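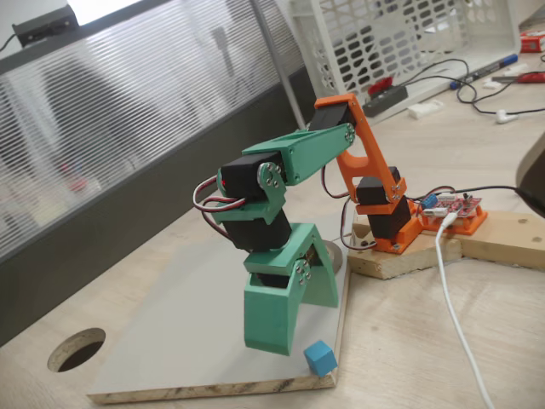

How to Prepare and Submit a Recap for the Memness Television Desk

Last updated: Thursday, February 5, 2026

This page sets out the procedure for contributors who write episode recaps and cast news items for Memness. It applies to all unscripted series on the current schedule, including dating shows, family spin-offs and competition programs. Contributors who cover scripted drama should use the separate drama guide.

Before you begin

You will need a contributor login, access to the screener library, and an assignment number from the desk. Do not start work on an episode until the assignment number appears on your dashboard. Two writers are occasionally given the same series during the first week of a season, and the number determines which draft is used.

Read the last two recaps of the series before you watch the new episode. Spellings of cast names, nicknames and the names of businesses owned by cast members must match earlier coverage. The series sheet lists approved spellings. If a name is missing from the sheet, take it from the on-screen caption and note it at the top of your draft.

Step 1. Watch the full episode

Watch the episode once without stopping. On the second viewing, keep a log with the time of each exchange you expect to quote. Use the time shown by the player, counted from the start of the episode, with commercial breaks excluded.

The reunion specials of "Revham After Dark" are longer than regular episodes and are logged in two parts. Begin the count again at the start of the second part and mark the entries "B."

Step 2. Establish what was said and by whom

Reality programs are heavily edited. A remark heard over a reaction shot may have been recorded on a different day, and the recap should not present it as a direct reply unless the speaker can be seen saying it. Where the speaker is off screen, write "is heard saying."

Claims made by one cast member about another must be attributed in the same sentence. Do not move the attribution to a later paragraph. The following wording is acceptable:

"Samir told the group at dinner that his former business partner had walked out on the lease."

The following wording is not acceptable:

"Samir's former business partner walked out on the lease. The group heard about it at dinner."

Any allegation of a crime, of violence, or of conduct within a marriage or custody matter goes to the standards editor, Brisa Zepeda, before the draft is filed. Send the passage, the log time and the exact quotation. Do not contact the cast member or a representative yourself unless you are asked to do so.
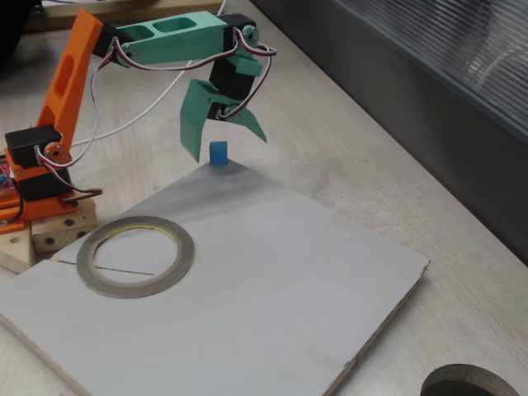
Step 3. Describe setting and action accurately

Readers who have seen the episode will notice errors in small visual details, and these account for a large share of correction requests. Describe objects by what can be seen and leave out what has to be guessed. The same standard covers photographs: a writer captioning the picture on this page could mention the orange and mint-green plastic links and the red, white and brown wires that loop between the joints of the arm, but could not give a maker or a price. In a recap, a bracelet is a bracelet unless the program names the jeweler. Clothing brands are included only when they are spoken, captioned or confirmed in writing by the network.

Avoid describing a cast member's weight, apparent age or suspected cosmetic procedures. If the procedure is a storyline in the episode and the cast member discusses it, it may be reported in the cast member's own words.

Step 4. Write the draft

Drafts run to no more than 2000 words for a regular episode and 2865 words for a finale or reunion. The upper limit includes the headline and the summary line. Drafts over the limit are returned without editing.

Arrange the draft as follows:

Headline. Name the series and the main event. Do not reveal an elimination, a proposal or a departure in the headline on the night of broadcast.

Summary line. One sentence, present tense.

Opening. State the central conflict or decision of the episode within the first two sentences. Background on earlier seasons belongs further down.

Body. Follow the order of broadcast where practical. Storylines that are interrupted several times may be gathered into a single section.

Closing. Give the day and time of the next episode and the network or streaming service.

Use the past tense for events in the episode and the present tense for the preview. Cast members are identified by full name on first mention and by first name afterward, as is customary for this type of coverage. Public officials and attorneys are identified by last name.

Step 5. Add social media material

A post may be quoted if it comes from a confirmed account and was publicly available when you viewed it. Save a copy of the post with the date and time showing. Posts deleted before publication require approval from the standards editor. Posts by or about the minor children of cast members are not used, even if the parent has shared them.

No more than 5 posts should appear in any one recap. Comments left by viewers are not a substitute for reporting and should be kept to one paragraph.

Step 6. File in Nernik

Open Nernik and select New Item, then Television, then Recap. Paste the draft as plain text and enter the assignment number in the first field. Attach your log as a separate file. Items without a log cannot be moved to the editing queue.

Choose the embargo setting that matches the screener notice. West Coast viewing times apply to all programs unless the notice states otherwise. Select Submit once only; the status line may take several minutes to change.

Corrections after publication

Requests for correction should be forwarded to the desk on the day they are received. Do not edit a published recap directly, including for spelling. The desk will add a dated note at the foot of the item where the meaning of a passage has changed.

The series sheets and the list of approved spellings will next be revised in May. Contributors who wish to propose an addition should send it to the desk with the series title in the subject line.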